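Equal-Pay-Tabelle Frauenfußball, Stand Januar

README zum Datensatz, bitte vor dem Benutzen lesen. Nicht schön, aber vollständig.

Worum gehts

Vergütung von Spielerinnen und Spielern in Vereinen, die beide Abteilungen führen. Grundgehalt, Prämien, Reisekosten, Tagegeld. Jede Zeile ist ein Vertrag oder eine Vertragsverlängerung, keine Person. Wer in einer Saison verlängert hat, taucht also zweimal auf. Das ist Absicht, bitte nicht deduplizieren.

1142 Zeilen, 40 Vereine, sieben Spielzeiten. Zwei Dateien.

Entstanden ist das Ganze als Nebenprodukt einer Recherche zur Prämienregelung in Linwood. Dort hatte die Frauenabteilung die Aufstellung für beide Teams verlangt und nach langem Hin und Her auch bekommen. Danach kamen Namadton und Benavides dazu, dann der Rest.

Dateien

vertraege.csv - die Haupttabelle, eine Zeile pro Vertrag
praemien.csv - Einzelprämien, verknüpft über vertrag_id

Trennzeichen Semikolon, Kodierung UTF-8, Dezimalkomma. Ja, Komma. Wer mit pandas einliest, muss decimal="," setzen, sonst werden die Beträge als Text gelesen und man wundert sich später.

Spalten in vertraege.csv

vertrag_id: laufende Nummer, ohne Bedeutung
verein: Kurzname, siehe unten
abteilung: f oder m
spielzeit: Startjahr der Saison
liga_ebene: 1 ist die oberste
grundgehalt: brutto pro Jahr, in Euro
status: voll, teil, aufwand
tagegeld: pro Reisetag
reiseklasse: bus, bahn2, bahn1, flug
unterkunft: ez, dz, keine
quelle: v (Vertrag), a (Aushang / Vereinsmitteilung), s (Selbstauskunft)
bemerkung: Freitext, teils sehr lang

Spalten in praemien.csv

vertrag_id
anlass: punkt, sieg, aufstieg, pokal, auftritt
betrag
ausgezahlt: ja, nein, unklar

"auftritt" meint Sponsorentermine, Autogrammstunden, Fotos für den Saisonkalender. Bei den Männern meistens extra vergütet, bei den Frauen oft im Grundgehalt drin. Steht dann in bemerkung. Wer nur auf betrag schaut, übersieht das.

Zum Status

"aufwand" heisst Aufwandsentschädigung, kein Arbeitsverhältnis. Grundgehalt ist in diesen Zeilen leer und nicht null. Bitte nicht mit 0 auffüllen, das verzerrt den Median nach unten und die Gegenseite zerlegt einem die Rechnung sofort. Ist in der ersten Fassung passiert. Peinlich genug.

"teil" ist alles unter der vollen Stundenzahl, egal wie viel darunter. Feiner ging es nicht, die Verträge sind da sehr verschieden formuliert. 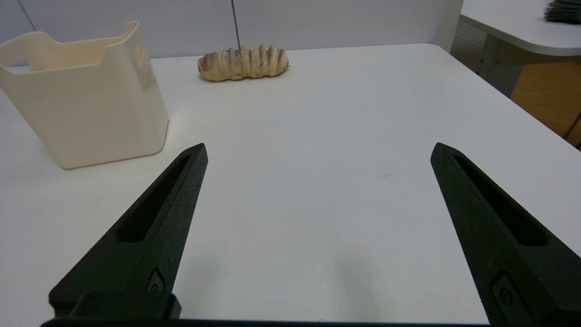

Bei Teilzeit ist das Grundgehalt wie im Vertrag eingetragen, nicht hochgerechnet. Wer hochrechnen will, braucht Stunden, und die stehen nur manchmal in bemerkung. Lieber getrennt auswerten.

Vereine

Kurznamen ohne Zusätze, also linwood, namadton, benavides, fondell usw. Bei Fusionen gilt der Name nach der Fusion auch rückwirkend. Alte Namen stehen in bemerkung.

Sonderfall Fondell: Frauenabteilung ist rechtlich ein eigener Verein, nutzt aber Platz, Geschäftsstelle und Trikotsponsor der Männer. Wurde trotzdem als ein Verein aufgenommen. Darüber kann man streiten. Wer es anders sieht, filtert verein == "fondell" raus, am Gesamtbild ändert das wenig, an der Prämienauswertung schon mehr.

Sonderfall Benavides: die Männer bekommen Punktprämien in den Mannschaftstopf, die Frauen einzeln. Umgelegt auf alle, die im Spielberichtsbogen stehen. Ist eine Näherung, kein echter Wert.

Namadton hat in einer Saison nur die Frauenverträge herausgegeben. Männer fehlen da komplett. Für Vergleiche innerhalb des Vereins diese Saison weglassen.

Erhebung

Verträge wurden abgetippt, von Hand, dann von einer zweiten Person gegengelesen. Bei Abweichungen nochmal ins Original geschaut. Aushänge und Mitteilungen wurden nur übernommen, wenn ein Betrag drinstand. "Deutlich erhöht" ist kein Betrag.

Selbstauskünfte sind die schwächste Quelle und kommen fast nur aus den unteren Ligen. Sind auch ungleich verteilt, Spielerinnen haben viel häufiger geantwortet als Spieler. Wer vorsichtig sein will, nimmt nur quelle v.

Keine Namen, keine Geburtsdaten, keine Positionen. Position war mal drin und ist wieder raus, bei Torhüterinnen in kleinen Vereinen wusste sonst jeder wer gemeint ist. Bitte auch nicht versuchen, das über Spielberichte zurückzurechnen.

Bekannte Lücken und Fehler

- Sachleistungen fehlen (Wohnung, Auto, Physiotherapie ausserhalb des Trainings). Vermutlich der größte blinde Fleck.
- Ausrüsterverträge einzelner Spieler fehlen ebenfalls, laufen nicht über den Verein.
- Tagegeld ist bei manchen Zeilen pro Reise statt pro Tag eingetragen. Steht in bemerkung, aber wohl nicht überall.
- liga_ebene bei Auf- und Abstieg: gilt die Ebene bei Vertragsbeginn, nicht die bei Vertragsende.
- ausgezahlt = unklar ist häufig. Zugesagt und ausgezahlt ist nicht das selbe.
- Umlaute in bemerkung sind in älteren Zeilen teilweise kaputt. Wird irgendwann repariert.
- Mutterschutz und Verletzungspausen sind nicht erfasst. Sollte eigentlich rein, war aber aus den Unterlagen nicht sauber zu holen.

Wofür geeignet

Vergleich innerhalb eines Vereins, gleiche Ebene, gleiche Saison, gleicher Status. Reiseklasse und Unterkunft gehen auch ganz gut über Vereine hinweg, da ist die Angabe einfach und fast lückenlos.

Nicht geeignet für Aussagen über den ganzen Fußball im Land. Die Vereine haben sich nicht zufällig ergeben, da sind die drin, die Unterlagen hergegeben haben. Auch nicht geeignet für Nationalmannschaften, die haben eigene Regelungen und stehen hier nirgends.

Keine Ranglisten draus machen bitte.

Änderungen

Januar: praemien.csv neu, vorher waren die Prämien als Spalten in der Haupttabelle. Alte Skripte laufen damit nicht mehr. Aufwandszeilen auf leer gesetzt (siehe oben). Doppelte Zeilen bei Linwood entfernt, waren echte Dubletten, keine Verlängerungen.
Davor: reiseklasse ergänzt, Position entfernt.

Nutzung

Frei mit Quellenangabe, auch für Redaktionen und Gewerkschaften. Bei Veröffentlichung bitte dazuschreiben, welcher Stand und ob Selbstauskünfte drin sind.

Korrekturen am liebsten mit vertrag_id und einem Beleg. Ohne Beleg wird nichts geändert, auch wenn es plausibel klingt. Antwort kann dauern. Neue Vereine gern, aber nur wenn beide Abteilungen dabei sind und mindestens die Grundgehälter vorliegen.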